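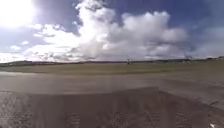

One owner wrote to us that the wheel seals on a Sistard will last a full season as long as you never take it near sand, and asked why the brochure shows it on a beach.

Fair question. We sell the Sistard path rover, we also fix it, and the second job has made us careful about the first. Open sandy ground with grit scattered over it is the hardest surface we set the machine up for. If that's your site, read the upkeep notes below before you look at the price.

Sistard path rover, outdoor package
Order code 3884
Weight with battery: 141 pounds
Supplied by Besside, serviced at our Dristitz shop

Print this page | E-mail this page 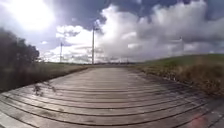 Besside workshop pages / Words: the service bench, Dristitz / Revised February

Boards first. The maker's quick start tells you to load the "walkway" profile and press go. We don't trust it. Old planks with dark seams between them look like steps to the front sensor when the sun is low, and the rover will brake, creep, brake again and eat its battery. Drive the route by hand once in the morning and once late in the day, save both runs, and turn the step alarm down one notch. Two notches and it stops noticing real steps.

Dry grass along the edge is the other nuisance. Stems get wound around the rear axle behind the hub cap, where you won't see them. Pull the cap (four screws) and cut them out with a hook blade. Don't use compressed air there. It drives the grit past the seal, and then you're buying a seal.

On sand, let the tires down until the tread lugs just flatten. Take a look at the track it leaves - clean ridges on both sides are fine, and a smeared track on one side usually means that motor is dragging. Check this before you let anyone sell you a new controller. We've had controllers come back to the bench with nothing wrong with them.

Upkeep, as we do it and against what the booklet says:

Wheel seals. Booklet says yearly. On sand we open them every 60 hours of running.

Front sensor window. Rinse it, then wipe. The booklet says wipe.

Drive belt. The maker calls it sealed for life. Ours get changed at some 167 hours, and the old ones are always glazed.

Gil navigation add-on. It is meant to hold the route when the sensor is blinded by sun. In our trials it helped with glare on a straight path and did very little on a curve. It's optional, so leave it off the order until you've run the machine without it.

Belts and seals are stocked at Dristitz. Hub caps are slow to arrive, so if you lose one, tape the opening and park the rover until the new one comes.

This site uses cookies to remember your parts list. Accept | Settings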